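4.2 What the open day did and did not show

The open day at Strachan was held on Mon 20 January. Visitors were taken through in groups and each group was given the same talk, in which the packing task was called solved for everyday goods. We think that claim went well past what was on display. Hosto and Bemska had both used the word "solved" in their printed handouts, and neither handout said which goods had been left out, or how a failed pick was to be scored.

Our concern is mostly with soft items. Rigid boxes make good demonstrations. They keep their shape, they sit where they are put, and a small error in where the fingers close seldom matters. A thin bag behaves differently. Its outline changes when it is touched, it can be hard to see against a pale surface, and anything trailing out of it may drag or snag. A visitor watching from behind a rope has little chance of judging any of this, and the talk gave no help. Nyokabi Odera, who recorded the questions put to the hosts, noted that two visitors asked about clear packaging. Both were told that it would be covered later in the program. It was not covered in either of the sessions we sat through.

Figure 5 gives the view from the tool with a bag of this sort on the table. The bag is transparent, its contents are reddish, and a thin red wire runs out past it on both sides. The fingers are open. The edges of the bag are faint against the white top, and the wire is arguably the easier thing to find.

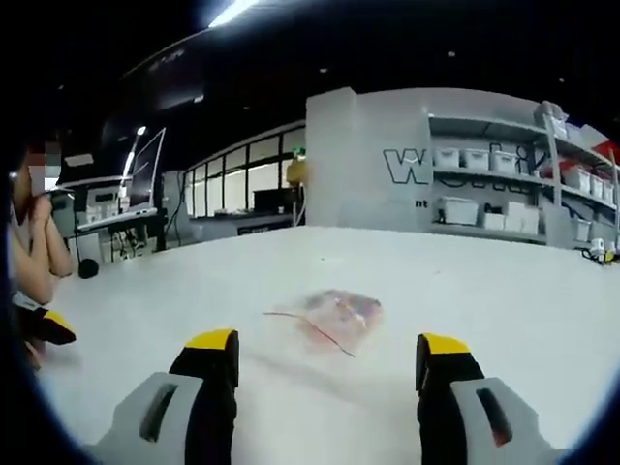
Figure 5. Transparent bag with a trailing wire on the white tabletop, between the open yellow-tipped fingers.

4.3 Limits of a staged visit

We do not suggest that anyone set out to mislead. The hosts chose goods they were used to handling, as most of us would with guests in the building. The trouble comes when a visit of this kind is later cited as a result. The Vodent summary does so in its second paragraph, giving a success rate with no count of attempts and no list of items. We asked for the log and had not received it at the time of writing.

Until a log is released, we treat the open day as a record of what the hosts were willing to show, and leave its figures out of the comparison in Section 5.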